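Who tells a robot off?

By Benjie Cabrera
863 shares | 10 comments

My little cousin asked me last week who tells a robot off when it's naughty. Good question! A robot can't be naughty, because it only does what people have set it up to do. So the rules are really for us, the grown-ups who build robots and work next to them.

I work at Emberg, where we test robot hands, and before I was let anywhere near one I had to learn the rules. The first is my favourite: know where the stop button is. It's big and red, it's within reach of wherever you're standing, and you practise hitting it until you could do it half asleep (I once hit it with my elbow, and that counted!).

The second rule is to go slowly near people. A robot arm can be very strong and it doesn't feel sorry if it bumps you. When someone has to be close by, we turn the speed right down and keep our own fingers well out of the gaps. 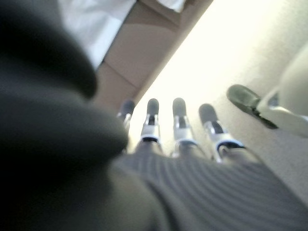 Four fingers and a thumb, each with a dark grey pad at the tip. Look for the blue bits on the joints!

Fingers like those have lots of places where a pinch could happen. Wherever two parts bend towards each other, we call it a pinch point. Your bedroom door has one too, down by the hinges, so you already know why we're careful.

Rule three is write it down. If a robot does something odd, even something tiny, it goes in the log book with your name next to it. Our log book has 248 entries so far and plenty of them are mine. You don't get in trouble for writing in it. You do get in trouble for keeping quiet!

Have you got a rule you'd give a robot helper at your school? Ask a grown-up to help you send it in, and I'll read out some of my favourites in February.

291 people liked this
Contact us | © Emberg | Back to top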